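Home | Products | Guides | Spare Parts | Contact

Jedumo Home Energy Monitor – User Guide

Section 3: Setting Up and Learning to Live With It

Section 2 covered getting the sensor clamps into your breaker panel, a job we asked you to leave to a licensed electrician. If you skipped that part and did it yourself, please go back and read the paragraph in bold. We'll wait.

This section takes you from a blinking display to a working monitor that can tell you what your house does with its electricity while you sleep. Set aside an evening. The setup is short, but you will want time to walk from room to room switching things off and muttering.

3.1 Placing the display

1. Choose a spot indoors where people will walk past it. A kitchen counter or hallway shelf is good. A drawer is not.

2. Keep the display away from the microwave, the stove and direct sun. It reads room temperature as well as power use, and it will report a heat wave if you leave it on a windowsill in May.

3. Plug in the supplied adapter. The light on the front blinks amber while the display looks for the sensor. Give it 5 minutes.

4. When the light turns green, press and hold the center button until you hear one beep. Two beeps means you held it too long and have changed the language. See Section 8.

CAUTION: Use only the adapter in the box. The one from your old cordless phone may fit, and it may even work for a while.

3.2 Entering your rate

The monitor counts kilowatt-hours without any help. To turn those into dollars, it needs to know what you pay.

1. Find a recent electric bill. The rate is usually on the second page, below the cheerful graph comparing you with your neighbors.

2. On the display, go to Menu, then Costs, then Rate.

3. Enter the price per kilowatt-hour using the arrow buttons. Check the decimal point before you press OK. Our support desk has spoken with several customers who believed they owed the price of a small car.

4. If your utility charges different rates by time of day, choose Multiple and enter up to 3 rates, with the hour each one begins.

NOTE: The monitor does not know about fixed charges, taxes, or the line on your bill called "adjustment." We don't know about that one either.

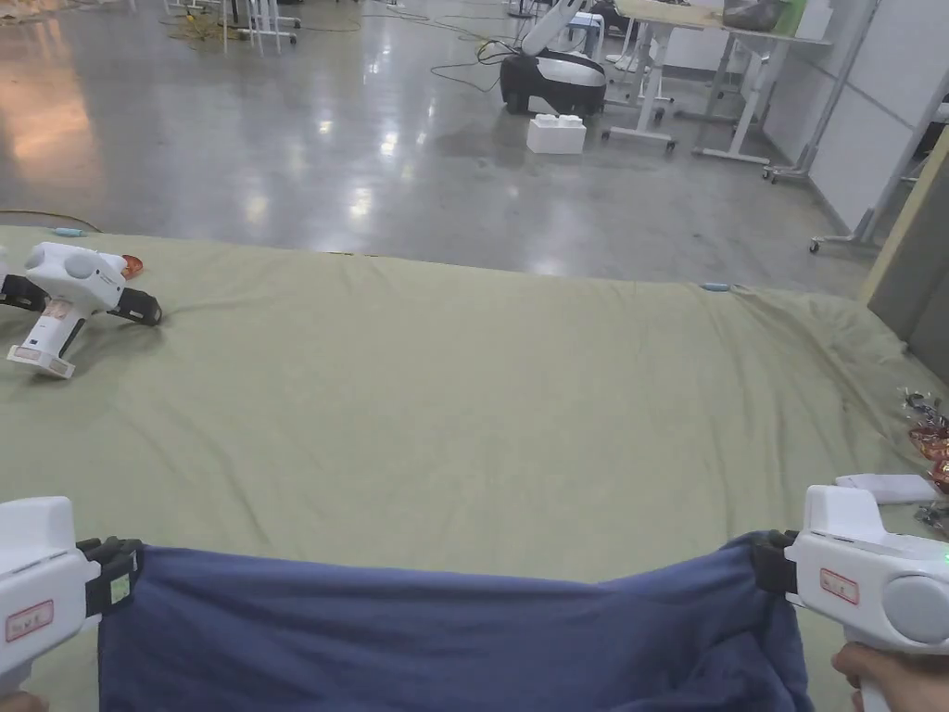

3.3 Taking a baseline reading

The baseline is the power your home draws when everyone agrees that everything is off. Everything is not off.

1. Pick a quiet time, preferably late in the evening or before anyone else is up.

2. Turn off lights, televisions, computers and anything with a motor. Leave the refrigerator and freezer running, along with any medical equipment.

3. Wait for the number on the display to settle. It updates every 8 seconds, so there's no use tapping the screen.

4. Go to Menu, then Baseline, then Save.

5. If the number seems high, start hunting. Unplug one item at a time, wait for the display to catch up, and write down the change. Good suspects are cable boxes, game consoles, older printers and the second refrigerator in the garage that holds a single jar of pickles.

Trinity Ambrose, who tested this section for us in her own house, traced her mystery load to a towel warmer behind a bathroom door. She had lived there for five years and had never once had a warm towel.

3.4 Setting the alert

An alert sounds when your home goes above a power level you choose. It's a useful nudge, and teenagers will learn to hate it.

1. Go to Menu, then Alerts, then Level.

2. Start at 2000 watts. You can change it once you know your household's habits.

3. Choose Beep, Light or Both.

4. Set quiet hours if you value your marriage. 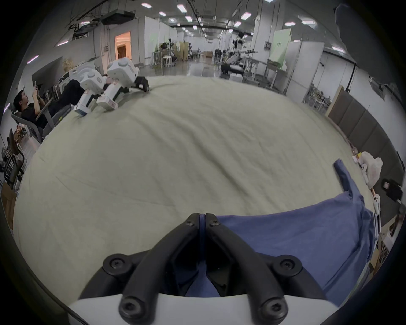

Blue cloth on a pale, wrinkled sheet, with a white plastic bag at the edge of the bed.

Expect the alert to go off whenever something makes heat. Clothes dryers, ovens, space heaters and hair dryers are the usual offenders, and any two of them together will almost certainly set it off. This doesn't mean anything is wrong. It means heating things up takes a lot of electricity, a fact the monitor will now share with you daily.

CAUTION: The alert is not a safety device. It will not cut the power, detect a fault or replace a smoke alarm. If a breaker trips repeatedly, call an electrician and leave the menu alone.

3.5 Reading the weekly report

After seven full days, the display shows a small leaf in the corner. Press it to open your first report.

The top line is your total use for the week. The second line compares it with the week before, so the first time around it will just show dashes. The third line is your overnight use, and we suggest you watch this one. Holidays, houseguests and bad weather push the total around, but the overnight figure mostly reflects things you left plugged in.
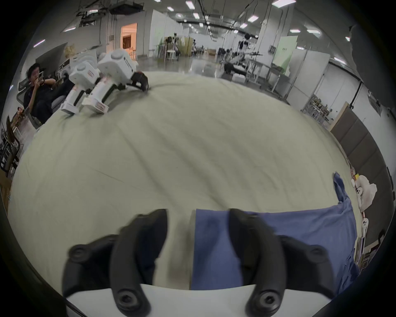 It also tends to drop quickly once you start paying attention, then creep back up as new chargers arrive. Xiomara Halvorsen on our support desk recommends taking a fresh baseline whenever you buy something with a standby light. To replace the saved one, repeat the steps in 3.3 and choose Overwrite when asked.

NOTE: Reports are stored in the display, so a factory reset erases them. If you want to keep a record, copy the figures down first. Pencil is fine.

Next: Section 4, Pairing With Gestwood Smart Plugs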